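Drundia two-finger gripper, after one month on our arm

I bought this gripper in October to replace the old Prollside one on our small arm. We have a repair workshop for office computers in Prurach, and the arm helps with taking parts out of old machines before they go to recycling. I am not an engineer by education, so please read this as the opinion of a daily user.

What comes with it: the gripper, one flange plate, a cable, two pairs of rubber pads and a bag of hex screws. The manual is short, and the drawing for the flange is printed too small. I needed a whole Sunday to mount it and get it working with our Lindholm controller. The mounting was easy. The cable was the slow part, because the controller wants the signal wires in a different order and the manual tells this only on the last page.

The first thing I noticed is the force setting. The Prollside had 3 levels, weak, middle and strong, and weak was still too strong for a memory module. The Drundia has 200 steps. I do not need so many, but I like that I can go down very low and the fingers still close in a smooth way. For most connectors I stay near the bottom of the scale.

The second thing is the pads. They are soft and they hold a flat metal part well, but they collect dust. I clean them with alcohol every evening. After 151 picks in my own test, on mixed parts from old desktop computers, it dropped six. Four of these were screws, and for screws I would not use this gripper anyway. The Prollside dropped more in the same test, but I did not write down the number, so I can't give a fair comparison.

Now the weak side. The finger links are long and the body behind them is wide. On an open table you don't feel it. Inside a computer case you feel it all the time, and work at the processor socket is where I lose the most minutes. 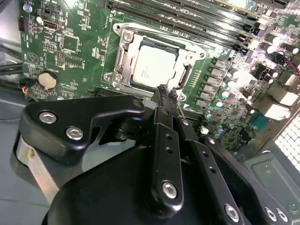 I have to plan the approach angle by hand for each type of case, and the wrist camera sees a lot of gripper in the lower part of its view. With the Prollside the view was more free -- it was a smaller tool. If Drundia would sell narrow fingers, I would order them the same day.

The noise is low, and the motor did not get too warm for my hand even after a long afternoon.

I keep it. For someone who only moves boxes or big parts, the price is too high and the Prollside will do the job. For small computer parts I give it four stars from five. The missing star is for the wide body, and a little bit for the manual.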